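Start Programm Künstler Anfahrt Archiv Kontakt

Sicherheitscheckliste Liederabend im Laletti, kleiner Saal
Begehung am 22.09.25, vor dem Einlass

1. Fluchtwege und Türen – in Ordnung
Beide Ausgänge gehen leicht auf. Am Hofausgang stand wieder ein Getränkewagen, den haben wir gleich zusammen weggeschoben. Liebe Kolleginnen und Kollegen vom Tresen, wir mögen euch sehr, aber der Wagen gehört bitte in den Flur zur Küche!

2. Bestuhlung – in Ordnung
Zugelassen sind 90 Plätze, gestellt wurden 73. Der Mittelgang ist schön breit geblieben, und auch mit Gitarrenkoffer kommt man gut durch (ich habe es mit meinem eigenen ausprobiert).

3. Bühne und Kabel – mit Nacharbeit
Die Stromleitung zum Verstärker lag quer über dem Aufgang und ist jetzt abgeklebt. Die Kabelbrücke von Jaller hat an einer Ecke einen Riss. Für diesen Abend geht es noch, bis zum Januar hätte ich aber gern eine neue. Die Bühnenkante ist hell markiert, das Band hält.

4. Garderobe und Textilien – in Ordnung
Keine Kleidung auf Heizkörpern, Lampen oder Verstärkern ablegen. Tücher und Vorhänge auf der Bühne nur mit Nachweis, dass sie schwer entflammbar sind – die Mappe dazu liegt im Büro. 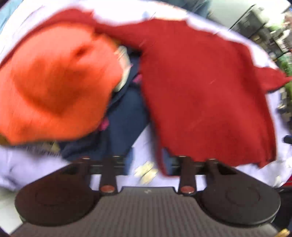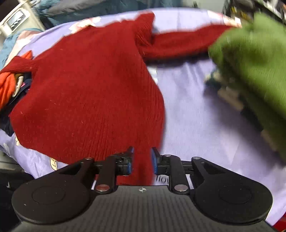
Zu Punkt 4: Kleidung, rotes Teil auf hellem Stoff

5. Licht und Stative – in Ordnung
Alle Scheinwerfer haben ihr Sicherungsseil. Das linke Stativ von Deltwood war nicht ganz ausgefahren und wackelte ein wenig, nach dem Festziehen stand es ruhig. Bitte beim nächsten Aufbau noch einmal daran rütteln, die Schraube ist nicht mehr die jüngste.

6. Lautstärke – in Ordnung
Beim Soundcheck mit dem Duo Carretero war in der letzten Reihe alles angenehm. Gehörschutz liegt am Einlass aus, im Karton sind 200 Paar, das reicht eine ganze Weile.

7. Erste Hilfe und Feuerlöscher – mit Nacharbeit
Löscher geprüft und frei zugänglich. Im Verbandkasten fehlen die kleinen Pflaster, die bei gerissenen Saiten so schnell weggehen. Bitte nachkaufen und die Liste im Deckel abhaken.

Offen: Kabelbrücke, Pflaster.
Nächste Begehung: vor dem Konzert im Januar, wieder mit dieser Liste.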